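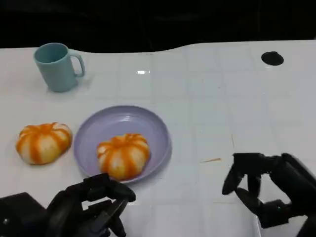 Plate, mug and two pumpkin buns on the white worktop, with both hands at the front edge.

Budgeting for a two-handed kitchen robot
Elibariki Okoth, 5 June 2018

Price the hands separately from the arms. Suppliers such as Sollness quote them together, which hides the cost of spares. Fingers wear first. Allow 34 per cent of the purchase price for parts and service over 3 years.

Measure the worktop before asking for a quote. Write down its depth, its height and the position of any cable hole. Leave 50 mm clear behind the furthest item the hand must reach.

A glossy top wipes down quickly but throws glare back at the camera. If the top is staying, put diffused lighting in the budget. Crumbs and loose fibres should be cleared before each run.

Choose trial items from your own cupboard. Soft buns show up excess grip force sooner than a mug does. A light plastic plate will slide, so try it both bare and on a mat.

Ask for 200 cycles with the same items before paying the balance. Devadiga agreed to this in May; Bomley charged extra. Get the figure for dropped items in writing.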